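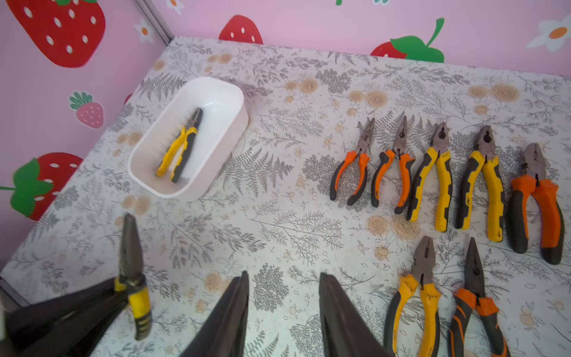
**Pirihi: progress report to the Wandholm Games Fund**
Prepared by Ataahua Lowther, Hirkance, Grastport
08/12/2018

## Where we are

Pirihi is playable from the title screen to the end of the second island. In our last report we said it would be playable to the end of the third. The third island exists and you can walk on it, but if you save there the game puts you back on the first island with no clothes and a full inventory. We have chosen to call this version the second-island build.

The milestone list you approved had 16 items. We have finished 13. The remaining three are the third island, controller support on the map screen, and the item we worded as "final polish," a phrase I would not use again in a signed document.

## The save system

Most of this period went into replacing the save system, and I know it wasn't on the list. The old one wrote the whole world to a single file each time the player went to bed. That was fine when the world was a beach and a goat. By the time we had weather, tides and shops, going to bed took long enough that testers were getting up to make tea.

Igor Zalewska rewrote it so that only the parts of the world that have changed are saved. Going to bed is now close to instant, and saves from the old build convert the first time you load them. There is one known exception: any boat left at sea during conversion comes back facing north. We can live with that for now and so, apparently, can the boats.

## Testing

We opened the closed test in September and had 419 bug reports by the time we shut it. A good share are the same goat. It climbs things it shouldn't, including the player's house, the lighthouse, and in one case the menu. Meifang Yu has sorted the full list by how badly each bug spoils an evening, and everything in her top group is fixed except the third-island save problem described above.

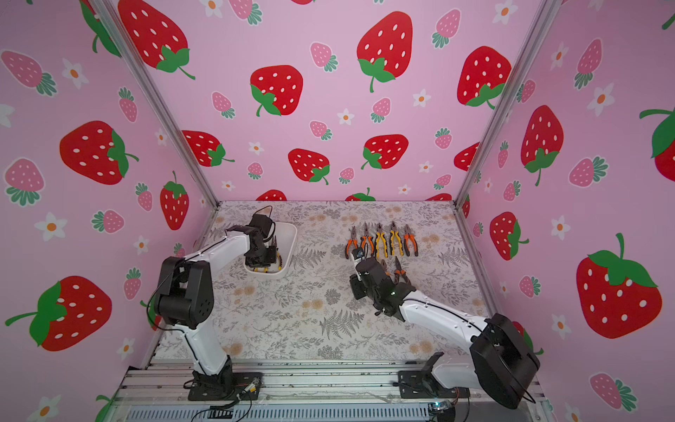 *Photo: Meifang Yu*

Other changes testers asked for and got:

- Text size can be set separately for dialogue and for signs.
- Fishing no longer needs the button held down the whole time. Several people mentioned their thumbs.
- Rain can be turned down without turning down the sea.
- The shopkeeper stops saying good morning at night.

They also asked for multiplayer. We said thank you for the suggestion.

## Performance

On the older laptop we use as our minimum machine, the second island now holds a steady frame rate except in the market at noon, when every villager decides where to have lunch at the same moment. Ewan Fairweather is staggering their appetites. An early attempt left one family who never ate at all, and he has been asked to look in on them.

## People

Ewan Fairweather moved from part time to full time, as budgeted. Ewan Lowther is still doing sound two days a week. To answer the query on your last feedback form, they are two different people and both invoices were correct.

## Money

We are inside the budget overall. The one line that ran over is translation, by $2000, after we discovered how much the shopkeeper talks.

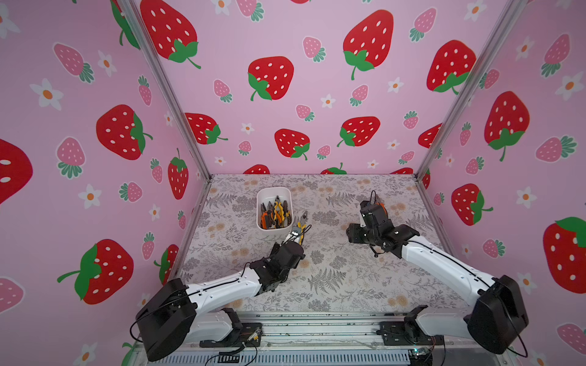

We covered it from the trade show line, having decided against a booth this season, and would like your agreement to leave the two lines as they now stand. Nothing else has moved. The itemized sheet is attached, with the translation invoices at the back.

## Next period

1. Make the third island safe to save on. Igor has a fix that works every time on his own machine and is now trying it on other people's.
2. Finish controller support for the map. The cursor moves, but it can't yet be persuaded to stop.
3. Send you a build with both of those in it, plus a short written guide so your assessors don't need me on the phone.
4. Agree with you on a definition of "final polish."

We'd also like to move the next review call until after the build is in your hands. Last time we spent half of it describing a screen you couldn't see. If you have a preferred format for the build, please tell Meifang, who is packaging it.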